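Giltier Home Simulator: Frequently Asked Questions

What do I get with a Giltier license?
You get 75 furnished home layouts, a task editor and a script for replaying runs. Each home has connected rooms, so a kitchen task can continue in the room next door.

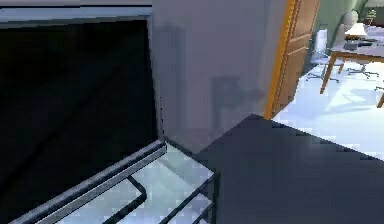 Can I use my own robot model?
Import it from the Robots menu. Most joint and gripper files load without changes, and you can set the camera height after import.

How long does a trial license last?
It lasts 100 days from activation. Saved runs stay on your computer after it ends.

Are the homes good for testing navigation?
They are. Start positions can be set anywhere on open floor, and furniture can be moved or removed in the editor.
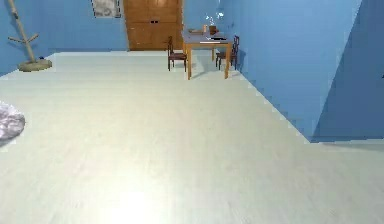 Nhi Phí wrote to us that path planning worked well in the larger homes but that loading them took too long on her older laptop. Turning off shadows in Settings shortens the load time.

Where do I report a bug?
Use the support form and include your build number. The current build is 2058.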